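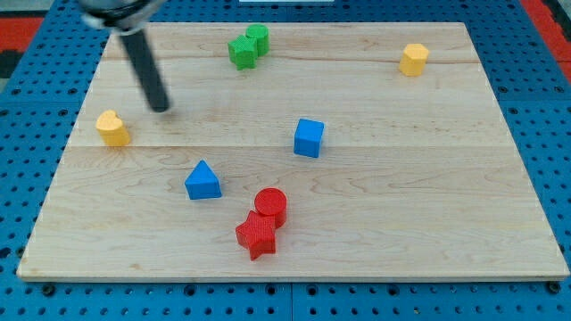

Shape blocks sorted by color on a light wooden board.

Shape blocks are coming to the Mistulley play library

02/04/2019

Good news for anyone with a small builder at home! The Mistulley play library has added 60 sets of colored shape blocks to its lending shelves, and they can be borrowed starting this week.

Red, yellow, green and blue are all in there, and the shapes are a treat – stars, hearts, cylinders and hexagons, with a fine ribbed texture that little fingers love to run over. Children can sort them by color, match them by shape, or just see what happens when a star meets a cylinder.

The sets were bought with money raised at the December toy fair in Sison, where 155 families came through the doors (a wonderful turnout for such a cold weekend). The library now has 276 items to lend, from floor puzzles to train tracks.

Each set can go home for 3 weeks at a time, and renewals are fine if no one else is waiting. Members can reserve at the front desk or at the Rarel Street drop-off point. Families who haven't joined yet can sign up at either one – bring proof of address, and come early on Saturday, when the first open play morning with the new blocks starts at the library.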